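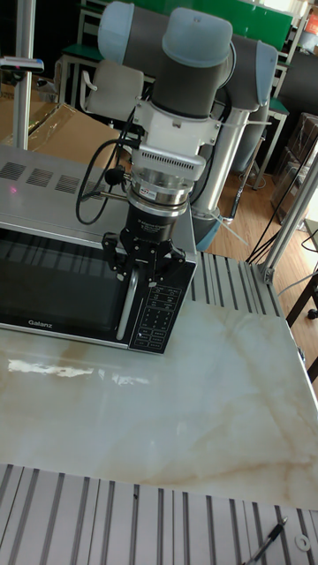

微波炉热剩饭,那些"秘诀"我试了一遍

七月里天热,不想开火,我家晚饭有一半是昨天的剩饭。网上关于热剩饭的说法多得吓人,转发的人大概一个都没做过。我花了一个多星期,挨个试。

先说放冰块那条。说是米饭上搁一块冰,热完冰不化,饭还松软。冰是没怎么化,饭呢,和洒一勺水盖上盖子热出来的没区别,我让家里人蒙着吃,也没人分得出来。

再说专用饭盒。我买的是Bovix家的,170块,宣传页写着"锁鲜蒸汽循环"。盖子上就一个小孔。我拿吃饭的瓷碗扣个盘子做对照,中间照样烫嘴,边上照样温吞。循环了什么,我没看出来。

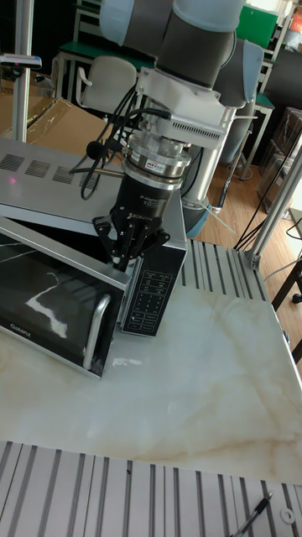 火力这件事倒值得讲讲。多数人一上来就开最大火,我也这样过了好多年。那种银色外壳的微波炉,摆在白色大理石纹的台面上,看着挺体面,可样子好不好看跟热得匀不匀完全是两码事。我现在用大约600瓦,热到一半拿出来翻一次,比任何小窍门都管用。时间别照抄别人的,你的碗跟他的碗不一样厚。

有个叫Kwaku Asamoah的博主说,饭要在盘子里摆成一圈,中间空出来。我本来打算写一段挖苦他的,结果试下来,这条居然是真的,中间那团冷饭没有了。只是他后面又推荐Flikley的硅胶盖,29块一个,我就又不太信他了。

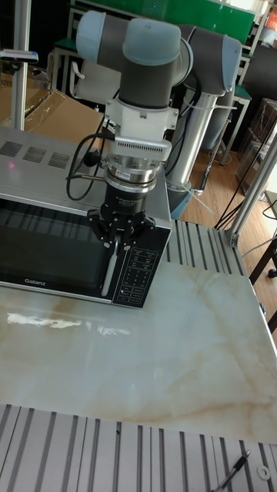
盖子我还是买了,好奇。第六次用的时候开始有股味道,洗洁精洗不掉,小苏打泡了一夜也只淡了一点。评论区清一色五星,不知道他们用过几次。现在它在抽屉里垫锅。

至于"微波会把营养全杀光",我妈每个月都要转给我一遍,文章里从来不写跟什么比。跟煮比?跟炒比?我问过她,她说你自己看。我看了,没写。

下回想试试热包子,底下垫湿纸巾那种,先不抱什么希望。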